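Why Some Trees Drop Their Leaves

A tree takes in water through its roots. The water moves up the trunk in very thin tubes and reaches the leaves. There, most of it leaves the tree as vapor through tiny holes called stomata. This loss of water is called transpiration.

Each leaf has two main jobs. It catches sunlight to make sugar, and it lets gases in and out. Both jobs use water. When the soil is dry or frozen, the roots cannot replace the water that the leaves lose. A tree that sheds its leaves loses much less.

Trees that shed all their leaves for part of the year are called deciduous. Trees that keep green leaves all year are called evergreen. Evergreens also drop leaves, but only a few at a time.

How a leaf comes off

In many cool places the change starts by October. Days get shorter, and the tree stops making chlorophyll, the green substance in the leaf. Yellow substances that were already there can now be seen. Some trees also make red ones.

At the base of the leaf stalk, a thin band of cells becomes weak. This band is the abscission layer. Wind or the weight of the leaf breaks it. A corky layer seals the twig and leaves a small mark, the leaf scar.

In warm places with a dry season, trees may drop their leaves when the rain stops. Some of them flower on bare branches.

Try it at home

Collect 2 fallen leaves from different kinds of tree. Put them on a table and find the end of each stalk. Draw the shape of the end. Next, look at a low twig and find a leaf scar. Compare it with your drawings.

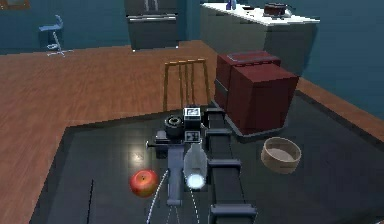 A tabletop in a simulated kitchen.

Words to know

Stomata: tiny holes in a leaf.
Abscission: the way a plant sheds a part.
Dormant: alive but not growing.

Written by Shazia Yousafzai for the Gitville Tree Pages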